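Home > Spares and fixings > Cable management > Arms and wrists

Lisico Wrist Cable Clip, pack of 2
Part no. 843
£12 a pack, postage on top
In stock, posted from Sundby

I'm going to tell you how this one came about before I tell you what's in the bag, because it's a fault story and if you've got arms doing laundry or anything else with a basket in it, you may well have the same fault waiting for you. If you just want the fitting notes, scroll down, I won't be offended.

We run a two-armed robot at our Skarkberg workshop. It's called Ren and it does household jobs over and over so that we can find out which bits of our kit fall off. In March we had it on washing: door open, basket on the floor in front of the machine, clothes out of the basket and into the drum. Easy enough work for the grippers, and a horrible job for anything trailing off the back of them. There's a lot to catch on! The door hangs out to one side with its hinge arms showing, the basket has a handle standing up at the end, and the clothes themselves are the worst of the lot, particularly anything with a sleeve. 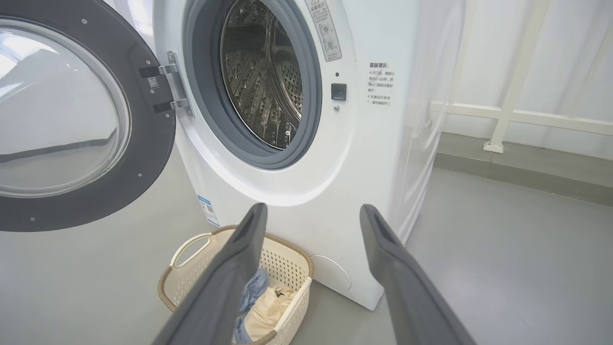
For most of that morning it went nicely. Then on one of the lifts the loop of cable that hangs below the left wrist went over the basket handle, and when the arm came up the basket came up too. I was across the room with a mug of tea. Iulian Gavrilă was nearer and got to the stop button while I was still saying "er". By then the connector had been pulled half out of its socket, the sensor on that wrist had gone dead and the arm was still trying to finish its move, with a full basket swinging off a cable that was never meant to hold anything heavier than itself.

No one was hurt and the washing machine was fine. But the bit that bothered me afterwards was the order of it. The sensor dropped out first and the arm carried on. Our stop-on-lost-signal setting was there in the menu and it was switched off, and I'm the one who had switched it off, during some earlier fiddling, and forgotten. So there were two things wrong that day. The cable loop I can sell you a part for. The setting you'll have to go and check yourself (please do, now, I'll wait).

We tried the obvious things first. Tape held for a morning and then went gummy. Cable ties pulled tight were worse than the loop, as the wrist needs slack to turn and with no slack the strain all goes into the connector. Lenuța Roman, who draws our parts, kept saying the slack had to live somewhere, and she was right, so she made it somewhere to live. The clip holds the spare cable in a flat S along the outside of the forearm and pays it out when the wrist turns. When the wrist comes back a soft spring tongue draws the cable in again. If something does catch and pull hard, the clip lets the cable go before the connector takes the load. That last part took her ages to get right and I think it's the best thing about it.

What's in the bag

A left clip and a right clip. They are handed, and the letter is moulded on the inside face where you'll only see it before fitting, sorry, that's going to change on the next run.
Two straps with a rubbery backing
A short length of fabric sleeve, cut it to suit
The fitting sheet, which says the same as this page with drawings

What it fits

Round or rounded forearm housings, anything the strap will go round snugly. It wants a smooth patch with no vents under it. The channel takes thin single cables, the sort that feeds a wrist camera or a small sensor. It won't take a thick bundle, and please don't shave the channel out with a knife to make it, as the let-go tongue stops working. Thick bundles want our sleeve, listed on the same shelf as this one.

It also doesn't care what make of gripper you have. It never touches the gripper.

Fitting it

Power off at the wall and let the arm settle on its rest. I do mean off, paused doesn't count.

Turn the wrist by hand to the end of its travel in both directions and watch the cable. The direction that eats more cable is the one to measure for.

Unplug the cable at the wrist, thread the sleeve on and plug it back in. Push until it clicks. If yours has a retaining screw do it up finger tight.

Put the strap round the forearm well back from the wrist joint, with the clip on the outer side, away from the other arm. People put it on the inner side because it's easier to reach, then the arms pass each other and you've invented a new snag.

Lay the cable in the S and close the flap. Now turn the wrist by hand again, all the way, both ways. There should be no tug at the connector at either end. If there is, give it more slack and go again.

Last, hook a finger under the cable between the clip and the wrist and pull firmly. It should pop out of the channel. If it stays put, the cable is too fat or the flap is over-tight, and you shouldn't run the arm like that.
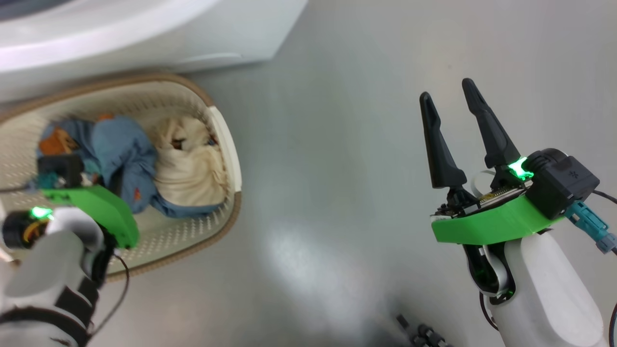

Arm over the basket, with a thin black cable looping from the wrist down past the edge.

Where loops catch

I've been keeping a list, partly from our own bench and partly from customers who write in. Basket handles, obviously. Door hinges, and the edge of the door itself. Drawer knobs are bad. Coat hangers are terrible, and Natsumi Mizuno sent me a long and very funny email about a colander. Fabric is the sneaky one, as a cable can go into a heap of clothes and come out the other side with a trouser leg on it, and from the camera's point of view everything looks perfectly normal until the arm lifts.

So do look at your cables from the side, from where a person would stand, and do it while the arm is down in the basket. A loop that sits neatly with the arm at rest can hang a surprising way below it once the wrist is tipped over. We only ever looked at ours at rest. Silly, really.

Please also do these

Switch stop-on-lost-signal back on if it's off. Then test it: with the arm moving slowly in clear air and somebody's hand on the stop button, have the software drop the wrist feed and see that the arm halts. Don't test it by pulling the plug out with your hand next to a moving arm.

Keep the stop button on the side where a person stands. Ours was on the desk. It's now on a lead.

If you've already had a snag, don't trust the connector just because the signal came back. Ours came back as soon as we pushed it in, and then it flickered on and off all afternoon whenever the wrist turned one particular way. We changed the cable in the end and the flicker went.

And keep fingers out of the space between the grippers and an open appliance door while it's running. The clip does nothing about that.

What customers have said

"Fitted the pair in my lunch break. The let-go bit went twice in the first week, on a drawer knob both times, and the plug hadn't budged. Strap could be longer." Stela Sârbu

"Works well, but I put the left one on the right arm and it took me a good while to work out why it looked odd. Put the letter on the outside!" Ruxandra Mihăilă

(Ruxandra, see above, it's coming. Stela, a longer strap is in the post to you and anybody else can have one free if they mention it when ordering.)

Returns and bits

Send it back unused and I'll refund it. If the spring tongue goes soft, send me a picture of it and I'll post a new clip, no need to return the old one. The tongue is the part that wears, so do the finger-pull check whenever you clean the arm, and bin the clip if the cable either falls out by itself or won't come out at all.

Orders in before three in the afternoon go out the same day, unless I'm at Skarkberg, in which case they go the next morning.

You might also need: fabric sleeve by the length, spare straps, stop button extension lead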